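Moura旧件整理与再利用项目
中期进展报告

报送单位:Ritmont基金会项目资助部
执行单位:Moura旧件再利用中心
项目负责人:Ignacio Lucero
报告期间:三月至八月

一、报告说明

本报告依据资助协议第四条的要求编制,说明Moura旧件整理与再利用项目在报告期内的工作进展、场地与物资的使用情况、存在的问题以及下一阶段的安排。财务明细另册报送,本报告仅在涉及采购变更之处作必要说明。

报告所称“旧件”,指由各合作单位及居民交来、已从原设备或家具上拆下、尚未确定去向的零部件和小件物品,包括脚轮、底盘、垫块、支架、把手、端盖、软管接头、包装填充物等。整机、含电池物品、玻璃制品和沾有油料的物品不在本项目接收范围之内。接收范围与申请书一致,报告期内未作调整。

申请书中使用的“分拣台”一词,在本报告中统一改称“工作台”。该处同时承担查看、擦拭、比对和摆放等工序,原称谓容易使人误以为只用于分拣。请资助部在后续文件中一并采用新的称谓。

二、项目背景与目标回顾

Zostisari库房自启用以来,长期接收周边合作单位交来的旧件。由于缺少固定的工作台和统一的登记办法,交来的物品多以原箱堆放,箱外仅有交件单位的手写字样,箱内物品种类混杂。需要某一规格的零件时,工作人员往往须开启多个箱子逐一翻找,同一箱物品在一年之内可能被翻动数次,而登记情况并无任何改善。

项目申请时确定的目标有四项。第一,在Zostisari库房内建立条件稳定的工作间,使旧件能够在干净、平整、有防护的台面上得到查看和处理。第二,对库房现存的38箱旧件逐箱开封、分类和登记。第三,形成一套简明的分类办法和操作要求,供其他合作库房参考。第四,对确认可用的旧件建立领用渠道,减少直接报废的数量。

资助部在批复意见中要求,场地建设应以满足工作需要为限,不作装饰性投入;分类办法应先试用、后定稿。执行单位在报告期内遵照上述意见安排各项工作。

三、场地整理情况

工作间设在库房东侧,原为存放旧货架的房间。三月至四月,项目组对房间进行了清空、清扫和墙面修补。清出的旧货架经检查,横梁完好的部分已转至库房主间继续使用,变形的立柱随当月废金属一并处置,处置单据编入附件。

地面原有一处接缝高差,推车经过时容易颠簸。项目组曾考虑整体铺设地面,经询价认为费用与使用需要不相称,最终仅对接缝处打磨并加装压条。加装之后,推车可以平稳通过,尚未发现压条松动。

房间照明按申请书方案更换。原有灯具位置偏于房间一侧,工作人员站在台前时,自身的影子正好落在操作区内,查看灰色和黑色的小件尤为不便。更换后的灯具改为沿工作台长度方向布置,台面光线较为均匀。透明塑料膜表面会产生反光,这一点在选定灯具时未能充分估计,详见本报告第七部分。

工作台后方加挂白色布帘,用以遮挡台后货架。布帘由库存布料裁制,未发生采购费用。工作人员反映,浅色背景便于看清深色物品的边缘和轮廓,登记时不易受到后方杂物干扰。布帘每两个月拆洗一次,由值班人员负责。

通风方面,工作间原有一扇高窗,开启机构锈蚀,已于五月修复。擦拭工序使用清水和中性清洁剂,不使用挥发性溶剂,现有通风条件能够满足要求。

四、工作台及台面防护

工作台是本项目场地建设的主要内容。申请书中拟采购的成品工作台因供货期过长,经书面请示并获资助部同意,改由Wustetti家具工坊按尺寸制作。变更后的费用未超出原预算科目。

台面防护分为上下两层。下层为蓝色软垫,用于缓冲金属件落下时的冲击,防止台面磕伤,同时减少物品滚动。上层覆盖塑料膜,便于擦拭灰尘和碎屑,膜面破损时单独更换,不必更换软垫。两层之间不使用胶粘,膜的边缘折入台沿下方。

试用初期曾采用单层软垫,不加覆膜。使用不到两周,软垫表面即嵌入较多金属碎屑,清扫困难,后续摆放的塑料件因此出现划痕。加覆塑料膜之后,上述情况明显减少。塑料膜的不足之处在于容易起皱,尤其在台面中部,经反复推放物品之后,皱褶逐渐增多,小垫圈一类的薄片有时会滑入皱褶之中。项目组现要求每天上午开工前将膜面拉平一次,收工后再作一次检查。

为便于摆放,项目组在纸板上用黄色胶带贴出方格,作为可移动的摆放区。相较于直接在台面上画线,纸板可以随工作需要移动位置,更换塑料膜时亦不受影响。方格的尺寸和数量尚在试用,目前较为常用的是两个方格相邻的式样。该项做法成本很低,所用纸板均取自交件包装箱。

电源线和电源适配器的摆放,是台面管理中反复提出的问题。线缆横过台面时,既占用摆放位置,也容易被物品压住。项目组已在操作要求中写明,纸板方格之内不得放置线缆,台面右侧的线缆应尽量靠边。就目前情况看,这项要求的执行尚不完全到位。

五、旧件查看与分类工作

旧件的查看在工作台中部进行。逐件取出后,先看整体形状和表面状况,再看边缘、孔位和连接部位,最后确定类别。对于圆盘状、底座状的物品,须将其立起,查看边沿是否翘曲、孔位是否完整;对于表面起伏不平、形状不规则的物品,须变换角度反复查看,避免仅凭一面作出判断。

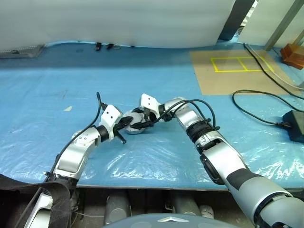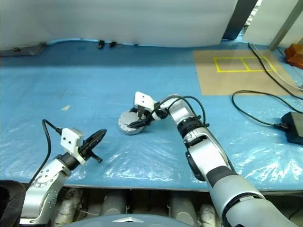
工作间台面,铺有塑料膜。

分类办法的试用稿于四月完成,共设11个类别,其中金属件和塑料件占多数,另设软质件、组合件和待定件。类别的划分以库房存放和日后领用的方便为主要依据,不追求与任何行业标准逐项对应。试用稿形成之前,项目组曾拟按原设备来源分类,即将取自办公家具、推车、小型电器的零件分别存放。经过对前几箱旧件的实际整理,发现多数物品难以确认来源,来源相同的物品在形状和用途上也相差很大,该方案因此未予采用。

在试用过程中,以下几类物品的归类曾有较多讨论。

其一为脚轮及其底盘。完整的脚轮归入组合件,并无争议;已脱离轮体的底盘,外观与配重块、垫盘相近,单凭外形不易区分。现行做法是先按“圆形盘座”登记,在备注栏内写明孔位情况和有无长槽,待配对时再行确认。这样处理增加了备注栏的文字量,但减少了错误归类后重新翻找的情况。

其二为灰色团状及块状物品。此类物品有的是包装填充料,有的是受压变形的软质件,也有表面带棱面的成型件,在箱中相互挤压后外观十分接近。试用稿要求先区分软硬,再作登记;不能当场确定的,一律归入待定件,不得依据颜色推定材料。

其三为带有残留标签的旧件。原标签上的编号有时对应整机,有时对应零件本身,项目组无从逐一核实。现规定原标签予以保留,另贴本库房标签,登记时以本库房编号为准。

其四为成对或成组使用的物品。交件时往往散落在不同箱内,先行登记的一件在数周之后才找到与之相配的另一件。登记表为此增设“相配件编号”一栏,由后登记者填写,并回填至先登记的一件。五月以前登记的条目没有这一栏,补录工作正在进行。

待定件的数量一度偏多。经负责人Ignacio Lucero提议,自六月起每周四下午集中复核待定件,由参与开箱的工作人员共同查看。复核时仍不能确定的,保留待定标记并入箱,不再反复占用台面。实行集中复核之后,台面上长期滞留物品的情况有所缓解。

六、登记、标签与存放

登记工作采用纸质登记单与电子表格并行的方式。工作人员在台前填写登记单,当天收工前录入电子表格。直接在台前录入的方式曾短暂试行,由于操作时双手多有灰尘,且键盘占用台面,后予停止。

标签按申请书预算一次性印制1,000张,背胶为可移除型。使用中发现,标签在粗糙金属表面附着不牢,存放数日后即有脱落。对于此类物品,现改为将标签贴于小袋或系绳吊牌之上。吊牌由剩余卡纸裁制,暂未发生新增费用;如下一阶段金属件比例继续上升,则可能需要另行采购成品吊牌。

存放箱沿用库房原有周转箱,未作新增。箱体清洗后,在短边和长边各贴一张类别标识,从两个方向均可辨认。同一类别之内,较重的物品置于下层。盘座类物品平放叠置时容易相互磨损,层间以旧纸板相隔。

38箱旧件的开封工作按照到库先后排列。到库时间最早的一批箱体受潮较重,部分箱底已经软化,搬运时须以托板承托。项目组据此调整了顺序,将受潮箱体提前处理,其余仍依原顺序进行。调整情况已在六月的简报中向资助部说明。

受潮箱体中的金属件普遍有浮锈。项目组仅作干刷和擦拭,不作除锈处理,锈蚀已影响孔位或螺纹的,在登记单上注明。软质件中有霉斑的,单独装袋并移出工作间,不与其他物品一同存放。

七、存在的问题

(一)塑料膜的反光与起皱。新装灯具下,膜面平整时反光集中,起皱后反光分散但形成较多亮斑,两种情况都会影响对浅灰色物品表面的辨认。项目组试用过哑光膜,反光有所减轻,但哑光膜耐划性较差,更换较为频繁。目前拟采用的办法是调整灯具角度,并继续使用现有塑料膜。

(二)台面周转不畅。工作台长度虽能满足查看和擦拭的需要,但在开箱、查看、登记三道工序同时进行时,已登记物品与未登记物品容易混在一处。黄色胶带方格对此有一定帮助,却未能完全解决。合理的做法应是在工作台旁另设一处低台,专供开箱使用。

(三)登记用语不统一。不同人员对同一形状的物品使用不同名称,例如“圆盘”“底盘”“盘座”“垫盘”并用,检索时须多次更换词语。用语表的初稿已经拟出,尚待与库房领用人员核对。

(四)领用渠道进展迟于计划。按照申请书安排,领用目录应在报告期末向合作单位开放。由于登记用语未定,加之早期条目需要补录相配件编号,目录的开放时间须相应推后。执行单位认为,先行开放一份用语混乱的目录,将给后续更正带来更大的工作量,故请资助部同意顺延。

(五)人员安排。工作间可供两人同时在台前操作,第三人加入时即显拥挤。七月有一段时间因库房主间盘点,工作间人员被临时抽调,开箱工作停顿。执行单位已与库房管理方商定,盘点期间至少保留一人继续登记。

八、与资助部意见的对应情况

资助部在五月现场查看之后提出若干意见,现逐项报告落实情况。

关于台面下方堆放空箱影响站立的意见,已落实。空箱现统一折叠后竖放于门侧。

关于登记单缺少填写人签名的意见,已落实。新版登记单增加签名栏,旧版登记单用完之前,填写人在右下角空白处签名。

关于待定件应设定保留期限的意见,部分落实。项目组同意设定期限,但期限长短需要结合第一批复核结果确定,拟在下一次报告中提出。

关于在工作间墙面张贴分类图示的意见,尚未落实。分类办法仍为试用稿,类别名称可能变动,拟在定稿之后一次制作。其间以活页形式置于登记处,供工作人员查阅。

关于与其他合作库房交流的意见,已有初步进展。两处合作库房派人来工作间参观,对台面双层防护和纸板方格的做法表示愿意试用。其中一处库房的工作台为金属台面,边沿无法折入塑料膜,项目组建议其改用夹条固定,效果有待反馈。

九、下一阶段工作安排

九月,完成登记用语表的核对,并据此统一已有条目中的名称。补录相配件编号的工作同步进行,优先处理脚轮、把手和支架类条目。

十月,完成灯具角度调整,并在工作台旁设置开箱低台。低台拟利用库房现有的旧台架改制,所需材料列入场地科目结余,不申请追加经费。如旧台架承重检查不合格,将另行请示。

十一月,完成分类办法的修订,形成送审稿报资助部。送审稿将包括类别说明、查看要点、登记单样式以及台面防护的做法。台面防护部分拟单独成章,便于其他库房选用。

十二月,向合作单位开放领用目录的第一部分。第一部分仅包括名称明确、状况良好的旧件,待定件和有锈蚀备注的物品暂不列入。领用登记由库房主间统一办理,工作间不直接对外发放。

开箱工作贯穿下一阶段始终。受潮箱体处理完毕之后,其余箱体预计处理难度有所下降,但组合件较多,查看和配对所需时间可能延长。项目组不拟为赶进度而简化查看步骤。

十、请示事项

执行单位就以下事项请资助部予以批复:

1. 同意领用目录的开放时间由报告期末顺延至十二月。

2. 同意将场地科目的结余用于开箱低台改制,不另行调整预算总额。

3. 同意在标签科目之内列支吊牌采购费用,具体数量以实际需要为准,采购前另报清单。

4. 就待定件保留期限的设定方式给予意见,以便项目组在下一次报告中提出完整方案。

十一、附件目录

附件一:旧货架处置单据
附件二:工作台制作变更请示及批复
附件三:分类办法试用稿
附件四:登记单新旧版本对照
附件五:操作要求(工作间张贴版)
附件六:登记用语表初稿

附件三所载类别名称以试用稿为准,与附件六用语表不一致之处,将在十一月的送审稿中统一。如需查阅纸质登记单原件,请提前与项目负责人Ignacio Lucero联系,原件存放于Zostisari库房登记处,工作日上午九时至十二时可供查阅。

Moura旧件再利用中心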